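Wednesday, after supper

Budget night again! I told Kojo I'd have the equipment list done by lunch and of course I was still moving numbers around at six with a cold cup of tea next to me. We have 2000 left for the rest of the season and everybody has a different idea of how it should go. Kojo wants a second pair of hand-held grippers so we can get through the bedding faster. Benedicta wants spares – pads, screws, cables, all the boring stuff – and I'm leaning her way, because a pair with no spare pads is a pair that sits in a drawer for a week.

The quote from Nikar came in and it's decent, but the shipping is silly. Koltimer can do it cheaper if we order before July, only they want us to take 13 sets of pads, and where on earth would I put 13 sets of pads?

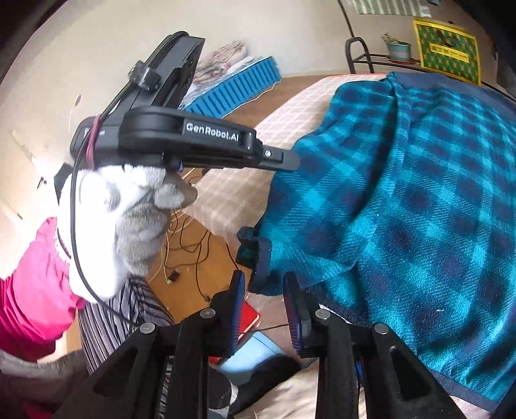

So I wrote back and asked if they'd split the order into two deliveries. No answer yet. Annelies thinks they will (she's bought from them before and says they just like to be asked twice).

The other thing is cable ties and a proper box for the cables. That's pocket money, and I keep leaving it off the list and then grumbling about the floor. It's on the list now – line 3, in capitals.

Gloves too. And more blankets, if Amanuel can get them at the price he told me on the phone. I'll call him in the morning before I send anything to Kojo.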